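Progress report to Pacita Dimaculangan, Abella small grants
Project: Kitchen and table storage, Brullumville shared dining room
Period: up to the end of August

We've had such a good month! The grant paid for storage for the glassware and tableware, and most of it is now in daily use. Ramil Aquino and Lucrezia Russo sorted the old cupboards down to 120 pieces worth keeping (the chipped ones went, at last), and the clear lidded boxes mean people can see what they're reaching for.

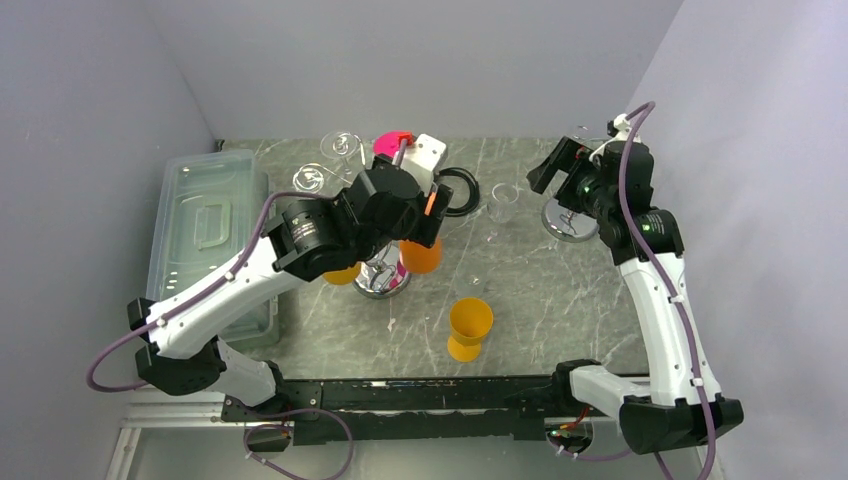 Labels are next. Yi-chun Lau wants them on the short sides so they can be read from the doorway, and after trying both ways I agree with her.

The other big change is how we keep the stemware. Glasses used to stand on their rims at the back of a shelf, and we lost far too many. Now they hang upside down by the foot on wire racks, colored ones alongside the clear ones.
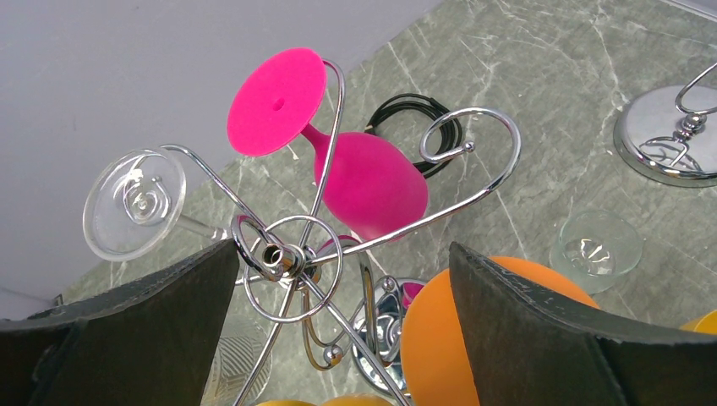
We bought 2 racks to start and would love to add more before the Lenditz supper, when we expect 30 guests. Spending is within budget. Still open are the drawer dividers, which are on back order, and a short how-to sheet for new helpers. I'll send the receipts with the next report.

Leonora Lumanlan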